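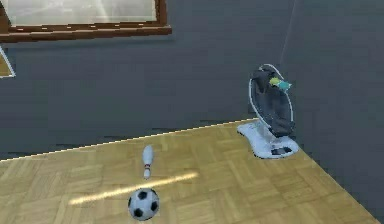

Ball, pin and rocker seat in the simulated parquet room, one of the room layouts in the Diltard Room Pack.

Print this page | E-mail this page
127 shares | 2 comments

Diltard Room Pack
Simulated rooms and a practice guide for floor robot testing

If you write or check safety rules for robots that move around in homes, you already know how hard it is to get two people to run the same test. One lab's "child's room" has a rug and a toy box, the next lab's has a bare floor and a chair, and then everybody wonders why the results don't line up! The Diltard Room Pack from Sastimance gives you shared rooms with shared rules, and we have had a great time building it.

The room at the top of the page is a favorite here. It looks simple, with a soccer ball and a white bowling pin out on the floor and a baby rocker or bouncer seat farther back near the side wall, and yet it brings up most of the arguments we hear from test teams. Is the pin a target or an obstacle? May the robot touch the ball? How close is too close to the seat? The guide makes you answer all of that in writing before you press run.

What you get

Room files for the Zeltbridge simulator, item number 1602. A practice guide of 2095 numbered clauses (yes, we know, but there is an index, and most teams will live in the first two chapters). Blank run sheets. A change log that goes back to the first release.

House rules for a run

These are the short version of chapter one. Print them and tape them up next to the monitor.

Name every object before the run and give it one class: movable, fragile or keep-clear. Anything meant for a baby is keep-clear, whether or not there is a baby model in it. The rocker is keep-clear in every room file and the setting is locked.

Write down the task in one sentence. "Push the ball to the pin" is a fine task. "Interact with the objects" isn't, and a reviewer should send it back.

Set the stop distance for keep-clear objects first and the travel speed second. Teams love to do it the other way around, and then the stop distance ends up being whatever is left over.

Leave the lighting alone. There is a bright streak of light across the floor between the ball and the pin, and people ask us all the time for a version without it. Please keep it! Floors in real homes have glare on them, and a perception stack that has only seen clean wood hasn't been tested for a home. If you need a plain-light run for debugging, mark it DEBUG on the sheet and keep it out of the report.

Same goes for the parquet. The seams and the alternating slats are part of the room.

Report the runs you threw away, with the reason beside each one.

A near miss counts as an event. If the robot's path enters the stop distance and comes out again with no contact, log it the same way you would log a bump.

What the pack does not cover

Passing in a simulated room is a step on the way to a physical test and should never be written up as a replacement for one. The render has soft edges and some pixelation, so camera results should be read with care, and clause 127 asks you to say so in any report that uses them. The pack also says nothing about arms lifting or carrying things. Wiriya, our tabletop pack, has its own guide and its own run sheets, and the two sets of sheets shouldn't be mixed in one report.

From the editor of the guide

"I like starting new testers on the ball and the pin," writes Chaiwat Sukprasert, who edits the guide. "They get excited about the push and forget the seat in the corner until they get to the keep-clear line on the sheet. Then we talk for an hour, and it's a good hour."

Updates

The August update rewords the near miss clauses and adds a box on the run sheet for the operator's initials. Room geometry is unchanged, so older runs can still be compared with new ones. If you spot a clause that could be read two ways, send us the clause number and both readings. We really do want them!

Print this page | E-mail this page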